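4th January
By Khokhar
2 min read

Eltulau wants us to believe the bathroom sink is a solved problem. Its Stasoreck housework package, which runs on a full-size humanoid, is sold on the promise of wiping down basins, worktops and taps while you get on with your day. I have heard that promise before, usually from people who don't clean their own bathrooms.

The monthly plan includes four chores, and sink wiping is the one I cared about. It needs a firm hand on a wet rag and some sense of where the dirt is. Stasoreck has the first, more or less. The second I would not pay for yet - it gave the clean rim as much care as the limescale round the tap.

It is also big. In a small bathroom you wait outside until it has finished, and I could have done the job twice in that time. 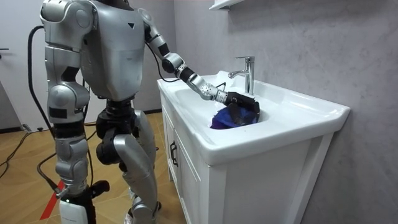
Stasoreck at the basin, blue cloth in hand.

Could it get better? Probably, and an update is due in April. Until then a sponge wins. Two stars, and one of those is for the grip.

Contact: Clustison Reviews, PO Box 2371 | © Clustison | Back to top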